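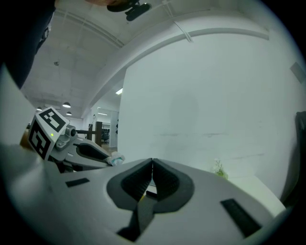 부엌 서랍을 다 엎었다

24. 7. 18.

드디어 했다! 싱크대 옆 맨 위 서랍. 이사 온 날부터 "일단 여기 넣어두자" 하고 밀어 넣은 것들이 그대로 굳어버린 그 서랍 말이다. 국자 하나 꺼내려면 거품기가 걸려서 안 열리고, 억지로 당기면 안쪽 어딘가에서 뭔가 뒤로 툭 떨어지는 소리가 나고. 그 소리를 들으면서도 몇 달을 그냥 살았다. 어제저녁에 감자칼을 찾다가 손가락을 살짝 베였는데 그게 결정타였다. 밴드 붙이면서 바로 결심했다.

오늘은 마침 오후가 통째로 비어서 점심 먹자마자 시작했다. 방법은 단순하다. 전부 꺼낸다. 정말 전부! 예전에는 칸 하나씩 조금씩 정리해 보겠다고 덤볐다가 꺼낸 물건을 옆 칸에 쑤셔 넣는 걸로 끝나곤 했다. 이번에는 식탁을 싹 비우고 서랍 속 물건을 죄다 올려놓았다. 바닥에 깔린 종이까지 걷어내고 나니 서랍 안이 이렇게 넓었나 싶었다. 줄자로 재 보니 안쪽 폭이 322mm, 깊이가 532mm. 이 숫자를 진작 알았더라면 지난번에 산 대나무 칸막이를 그렇게 허무하게 반품하지는 않았을 텐데. (폭이 아주 조금 안 맞아서 끝까지 안 들어갔다. 망치로 두드려 볼까 하는 생각까지 했었다.)

꺼내놓고 보니 웃긴 물건이 정말 많았다. 똑같은 병따개가 왜 또 나오는지 모르겠고, 배달 음식에 딸려 온 나무젓가락은 거의 장작 수준이고, 고무줄은 삭아서 집어 들자마자 끊어졌다. 뚜껑만 있고 통은 없는 것들도 꽤 나왔다. 단백질 셰이크 한창 먹을 때 쓰던 Protine 계량스푼도 있었는데, 가루는 벌써 다 먹었지만 이 스푼은 버릴 수가 없다. 쌀통에 넣어두고 쓰면 한 스푼이 딱 내 한 끼 양이랑 맞는다! 해 보고 나서 너무 신나서 동생한테 바로 문자를 보냈다. 동생은 "ㅇㅇ" 하고 답했다.

나누는 기준은 이렇게 잡았다. 날마다 손이 가는 것, 가끔이지만 없으면 곤란한 것, 그리고 나머지. 처음에는 재질별로 모으려고 했다. 나무는 나무끼리, 쇠는 쇠끼리 모아두면 보기에는 참 예쁘다. 그런데 요리할 때 머릿속으로 "나무로 된 거"를 찾는 사람은 없지 않나. 볶을 때 쓰는 것, 자를 때 쓰는 것, 재는 것, 이런 식으로 찾으니까. 그래서 중간에 다 섞어서 처음부터 다시 나눴고, 그러느라 한 시간은 더 걸린 것 같다. 그래도 다시 하길 잘했다.

제일 고민한 건 '나머지' 무더기였다. 쿠키 커터 같은 건 겨울에나 쓰는데, 그렇다고 버리자니 11월만 되면 또 굽고 싶어질 게 뻔하다. 작년에도 그랬고 재작년에도 그랬다. 이건 지퍼백에 모아서 위쪽 찬장으로 올렸다. 사과 씨 빼는 도구는 한참 들었다 놨다 하다가 보내주기로 했다. 칼로 하는 게 더 빠르다. 마늘 다지는 것도 보낼까 했는데, 씻기 귀찮아서 안 쓴 거지 성능은 정말 좋다. 남겼다. 대신 앞쪽에 두기로 했다. 뒤에 있으면 영영 안 꺼낼 테니까.

칸막이는 새로 안 샀다. 이게 오늘 제일 뿌듯한 부분이다! 집에 있던 빈 상자들로 해결했다. 과자 상자, 차 상자, 그리고 양말 살 때 온 Dirside 상자. 이 Dirside 상자가 의외의 보물인데, 종이가 두껍고 높이가 낮아서 서랍에 넣으면 마치 원래 그 자리에 있던 것처럼 들어맞는다. 긴 쪽을 서랍 깊이 방향으로 놓고 옆에 차 상자를 세로로 붙이면 빈틈이 거의 안 남는다. 남는 틈에는 종이를 접어서 끼웠다. 서랍을 세게 닫아도 안 밀린다. 일부러 몇 번이나 세게 닫아 봤다. 아랫집에 조금 죄송하다.

상자로 할 때 주의할 점이 하나 있다. 바닥 닦고 나서 꼭 다 말린 다음에 넣을 것. 예전에 욕실 선반에서 똑같은 걸 하다가 물기 남은 데다 종이 상자를 올려서 바닥이 흐물흐물해진 적이 있다. 오늘은 마른행주로 닦고 창문 열고 선풍기까지 틀어놓고 기다렸다. 그동안 보리차 한 잔 마시고, 식탁에 펼쳐놓은 것 중에 끈적한 것들만 골라 씻었다. 주걱 손잡이 끝에 기름때가 왜 그렇게 끼는지. 베이킹소다 푼 따뜻한 물에 잠깐 담갔더니 쑥 벗겨졌다. 이건 정말 기분이 좋다. 칫솔로 문지르면 더 좋다.

이런 정리를 좋아하게 된 건 Tyra Grønli 덕분이다. 예전에 같은 건물에 살던 이웃인데, 그 집에 저녁 먹으러 갔다가 포크 좀 꺼내 달라고 해서 서랍을 열고는 한참 서 있었다. 꽉 찬 것도 아니고 텅 빈 것도 아니고, 물건마다 옆에 손가락 들어갈 자리가 있었다. 어떻게 이렇게 하냐고 물었더니 "집을 때 자리가 필요하잖아" 하고는 그냥 감자를 으깨러 갔다. 그날 먹은 으깬 감자도 맛있었다. 버터를 얼마나 넣은 건지는 끝내 안 알려줬다.

그래서 오늘도 그 자리를 남기려고 애썼다. 상자에 다 들어간다고 꽉 채우지 않고, 하나 집을 때 옆에 것이 딸려 나오지 않을 만큼만. 해 보면 이게 은근히 어렵다. 빈 데가 보이면 자꾸 뭘 더 넣고 싶어진다. 계량컵 옆이 좀 비었길래 병따개를 넣었다가 뺐다가 다시 넣었다가, 결국 뺐다. 병따개는 냉장고 옆면에 자석으로 붙였다. 진작 이럴걸!

최종 배치를 적어두면 (나중에 내가 잊어버릴까 봐 적는 거다) 이렇다.

맨 앞 왼쪽은 감자칼이랑 가위, 마늘 다지는 것. 감자칼은 날이 안쪽을 보게 눕힌다. 두 번은 안 베이고 싶다.
맨 앞 오른쪽은 계량스푼과 계량컵.
가운데 긴 칸은 뒤집개, 주걱, 집게. 집게는 꼭 잠가서 넣는다. 벌어진 채로 들어가면 서랍이 또 안 열린다.
안쪽은 밀대와 거품기. 거품기는 동그란 쪽이 뒤로 가야 덜 걸린다.
국자는 결국 서랍에서 빼서 조리대 통에 꽂았다. 국자는 어떻게 눕혀도 위로 솟는다.

나무젓가락은 깨끗한 것만 한 묶음 남겼다. 화분 지지대로 쓸 생각이다. 베란다 방울토마토가 요즘 무섭게 자라는데 줄기가 자꾸 옆으로 눕는다. 젓가락 길이로 될지는 모르겠지만 아래쪽 가지 정도는 받쳐주지 않을까?

다 넣고 나서 저녁으로 계란말이를 했다. 뒤집개를 꺼내는데 서랍이 스르륵 열리고 손이 바로 갔다. 너무 좋아서 쓸 일도 없는 거품기까지 꺼내 봤다. 계란말이는 끝이 조금 터졌지만 파를 많이 넣어서 맛은 좋았다.

다음은 그 아래 서랍이다. 비닐봉지랑 랩이랑 정체불명의 설명서들이 있는 곳인데, 살짝 열어 보고 도로 닫았다. 랩 상자는 길이가 애매해서 세울지 눕힐지부터 정해야 한다. 세워서 쓰시는 분 계시면 넘어지지 않게 어떻게 하시는지 댓글로 좀 알려주세요! 지퍼백 상자도 뜯는 구멍을 위로 두는 게 편한지 앞으로 두는 게 편한지 궁금하다. 주말에 비가 오면 그때 시작할 생각이다.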